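Sarkley build: frequently asked questions

Last updated Sunday, September 5, 2021

What is Sarkley?
Sarkley is a small desktop robot arm I'm building in a shared workshop, with a lot of help from the other people who rent bench space. It picks up blocks and moves them. That's the whole job for now, and I still get a kick out of it every single time the fingers close on something.

Who's behind it?
Me, Cristóbal Ocampo. I fix pumps for a living and had never built a robot before April. If you've spotted something I'm doing the hard way, please write in! Half the good ideas on this page came from emails.

Did you design the whole arm yourself?
No way. The joints and base follow the Tudov plans, which a friend at the workshop had already built once. I changed the wrist, the gripper and the cable routing. The wrist is the bit I'm proudest of and also the bit I've rebuilt the most.

What are the parts made of?
Printed plastic, mostly. The body parts are red and the fingers are black, for the simple reason that I had a full spool of each. Layer lines show on the fingers and I leave them that way. I tried sanding one set smooth and didn't like how blocks slid around in them (could be my imagination, but I went back to rough).

How long do the fingers take to print?
A pair takes me an evening. I print them slowly, on their sides, and I've made 21 versions so far. Most went in the scrap bin. The steps and tabs on the current one come from trying out different ways to grab small things, and I haven't cleaned up the shape yet.

How does the arm know where it is on the table?
There's a mat under it printed with a big black and white pattern, with square markers as part of the design. The software looks for a marker, works out which way it's turned, and gets its position from that. The marker can sit at any angle. You can turn one 45 degrees and it reads just as well, which I thought was magic the first time I tried it.

Use matte paper if you print your own mat. My first was glossy and the workshop lights bounced off it so badly that the software lost the marker every few seconds.

What does it practise on?
Cubes, nearly always. I like a chunky one with rounded edges, because a sharp corner catches on the finger tabs. Colour matters too. The peachy salmon one stands out well against the dark parts of the mat, though the lighter side can wash out a bit under bright light.

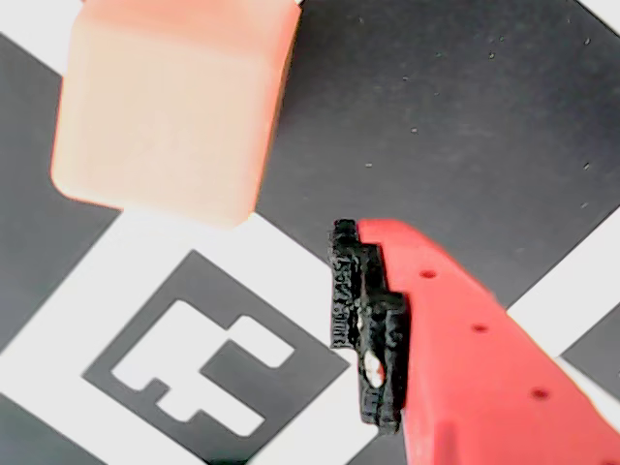 Can it handle anything other than cubes?
Sort of! It does fine with thread spools and corks. Round things are still a gamble, and I've chased a lot of ping-pong balls across the workshop floor. Soft toys work better than you'd expect.

How accurate is it?
Good enough to stack two blocks, and three on a lucky day. I ran 56 pick-ups in one sitting and it missed eight, nearly all of them at the far reach of the arm where the shoulder sags. A stiffer shoulder bracket is next on my list.

What software are you running?
The workshop's old laptop runs a program we call Pleromora, which started as a weekend script for a plotter and has grown arms and legs. Well, one arm. It's messy and I'm tidying it up before I share it. The settings file alone is 1,000 lines and I couldn't tell you what a third of them do.

Can I build one at home?
Yes, and you should! You'll need a 3D printer or a neighbour who has one, a basic soldering iron, and a table that doesn't wobble. Start with the gripper on its own. It's a fun little project, and you'll learn plenty about servos before you have to deal with a whole arm.

Do you have a parts list?
It's nearly ready. The servo section is done and the screws are a disaster, as I kept swapping lengths and not writing it down.

Can I come and see it?
Come by the Sepúlveda workshop on an open night. Please email first so I know to have it in one piece. The side door sticks, so give it a good shove.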